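Neues Parkett, alter Wurf

2019-08-20

Wuvmont hat den Sommer über kräftig Werbung für sich gemacht. Neue Halle, neuer Trainer, und mit Leone soll nun auch das Spiel unter dem Korb besser werden. Man darf zweifeln. Der Center hat in 2 Testspielen ordentlich gereboundet, von außen traf er so gut wie nichts. Gegner wie Aron werden ihm im September einfach den Distanzwurf anbieten und die Zone zustellen.

Im Verein verweist man auf das Sommerprogramm: rund 1000 Würfe pro Woche, ausgewertet mit der Software Dustix. Schön und gut - nur verteidigt im Training selten jemand ernsthaft. Platz 7 in der Vorsaison war schmeichelhaft, und wer jetzt vom Titel redet, sollte erst einmal eine Auswärtsserie überstehen.

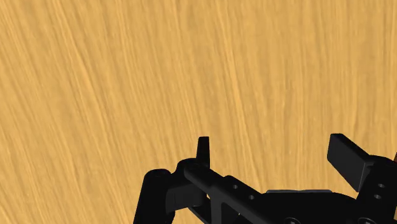 Reicht es für Wuvmont zum Titel?

Vorerst kaum, dafür fehlt dem Team ein verlässlicher Wurf von außen.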